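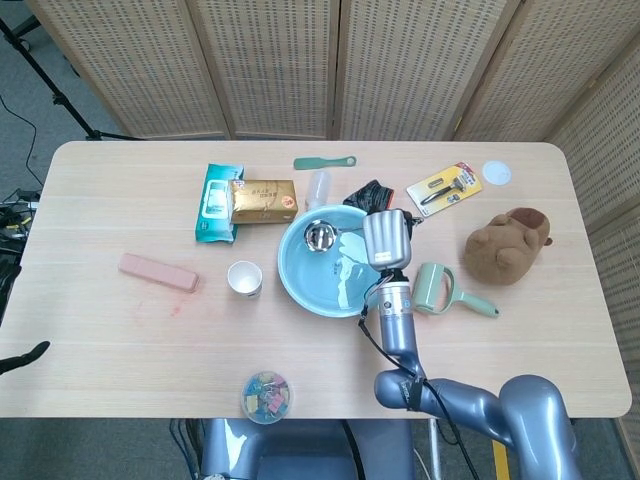

The Table Before the Cupboard

Reading time: 7 minutes

Most household sorting fails at the same stage. The drawers are emptied, the contents are spread across whatever flat surface is nearest, and by early evening everything goes back more or less where it came from. The fault is usually blamed on a shortage of storage. Chiyo Nagano, who has spent much of her working life fitting out small flats in and near Bradbridge, blames the surface.

Her method begins with one table, cleared completely, and one basin. The table should be light in colour, so that small dark items show against it, and it should be reachable from at least two sides. Rounded corners are a help in a narrow room. The basin should be wide, shallow enough to see into, and plain. She favours a plastic one because it can be carried full with one hand under the base and rinsed out afterwards. Its job is to hold whatever is going to one destination, and only one, at any time.

The destination is chosen first. If it is the kitchen, then a ladle goes in and so does a spatula, and a packet of wet wipes waits on the table until the kitchen load has left the room. The next load might be for the bathroom: a razor still on its card, a bottle, the wipes. Then perhaps dry food, then cloth. The order is not critical, although Nagano recommends finishing with whatever the household finds hardest to place.

A mixed table

The mixed table is the ordinary condition of a home in the middle of being sorted. Tea sits beside razors and soap beside spoons. People tend to correct this at once by building little heaps, and the heaps are where the time goes. Each heap has an edge, the edges meet, and within half an hour there is a border dispute between the things that clean and the things that are cleaned.

Szu-yu Chou, who manages the fittings workshop at Drundard, timed the two approaches in her own flat over one September. She used the same set of household goods on each occasion, 98 pieces in all, taken from the same three drawers and the shelf over the sink. Sorting into heaps and then putting the heaps away took 163 minutes over two sessions, including the time spent moving heaps to get at others. Working from an unsorted table, one basin load at a time, took a little under two hours. She is careful to say that she did the heaps first and may simply have been quicker the second time.

"I would not publish it," she says. "I would do it again, though, and I would start with the basin."

The difference she noticed was in the walking. With heaps, she made a trip whenever a heap looked finished, and most were carried in two hands with something dropped on the way. With a basin, she made seven trips.

Choosing the basin

Diameter matters more than depth. A deep bowl hides its contents and encourages the user to keep filling it. A wide one presents the load in a single layer, and a long-handled tool can lie across the bottom with its handle towards the rim. If the handle projects slightly, that is acceptable. If the tool has to stand on end, the basin is too small.

The rim should be broad enough to grip without the fingers going inside. A rolled edge is comfortable but collects water on the underside, which is an annoyance if the basin is also used for washing up. A flat, wide rim drains better and gives the hand more to hold. Handles moulded into the rim are useful on anything that will be carried full of water. For dry loads they make little difference.

Colour is a practical question. A pale basin shows dirt and allows small metal items to be found. A dark one hides a black hair grip until it has gone down the sink. Light blue, pale grey and cream all work. Transparent plastic is less successful than might be expected, as the pattern of whatever is underneath comes through and confuses the eye.

Packaging on, packaging off

There is a long-running disagreement among people who sort homes for a living over when packaging should come off. One school strips everything at the table. The other leaves retail packaging in place until the object is needed.

Nagano takes a middle position, with rules. A food packet stays closed. A boxed tea or sweet is better protected by its own wrapping than by a jar, and the wrapping carries the date. A pack of wipes stays as it is, with the flap pressed down along its full length; once the flap lifts at one corner the top sheets dry out. A razor on a card is more awkward. The card occupies several times the area of the razor and will not stand up in a drawer, but the blister protects both the blade and the fingers of anybody feeling about for something else. She leaves spares carded and stores them on edge, behind the item in use.

Bottles are stood upright wherever they are going, including in the basin if there is room. A bottle laid down for the length of a corridor will generally survive the journey. One laid down for a fortnight will find out whether its cap was properly threaded.

Kitchen tools

Tools with a hole in the handle should be hung, and this is the least controversial statement in the whole subject. The hole is there, a hook costs very little, and a rail fixed under a wall cupboard will take a spatula, a ladle and a slotted spoon without using any drawer space. Small spatulas benefit most. In a drawer they slip beneath larger tools and are bought again.

A ladle is the most difficult of the common utensils to store flat, because the bowl sets the depth of the drawer and the handle sets its length. In the standard Drundard drawer insert, the longest channel is 30 centimetres, and a good many ladles are longer than that. Chou's advice is to measure the ladle before buying the insert. If it has to lie diagonally, it will use the space of three other tools, and it should be hung or stood in a jar.

Stainless steel can be stored touching stainless steel. Coated tools and plastic ones should be kept clear of it where possible, as the edges mark.

Soft items

Cloths, pouches and anything else that holds no shape of its own are left until the end of each load. They fill gaps and stop hard items from sliding. They also conceal things. Before any pouch or folded cloth is moved off the table, it should be opened, shaken and refolded. Nagano reports finding keys, a thimble and, in one flat on Chiu Street, the missing knob from the cooker.

Dark cloths need particular attention, especially on a crowded table, where they sink visually into the background and are assumed to have been dealt with. She refolds hers to a fixed size and puts them in the basin on top of everything else.

The room around the table

A folding divider is a sensible addition in an open room. It gives the sorting area a back edge, so that items pushed away from the front of the table do not drift on to a sofa or bed, and it hides the work if it must be left overnight. Woven panels let light through and weigh little. They should be kept slightly clear of the table, as the weave catches on packaging and the thin edging marks easily. Andier sells replacement hinges for older screens, and two turns of a screwdriver will often cure one that leans.

Carpet has advantages under a sorting table. Dropped bottles tend not to crack, and the noise is much reduced. It also swallows small screws. Cables should be routed along the wall before the first load is lifted — a person carrying a full basin cannot see the floor for a good distance ahead.

Lighting is best from the side. A single lamp directly above puts the sorter's own shadow over the near half of the table, and glossy wrappers become hard to read.

Finishing

The table is finished when the wood is visible from end to end. Anything that remains without a destination goes into the basin, and the basin goes on the floor of the hall cupboard with the month written on a piece of tape. Nagano allows one such load per household. When the basin is next needed, its contents have to be placed or given away before anything else is begun.

Wipe the table along the grain and leave it clear overnight. Chou puts her basin back under the sink, upside down.

Last updated: September

Contact the features desk | Copyright Bradbridge Home Review. All rights reserved. | Back to top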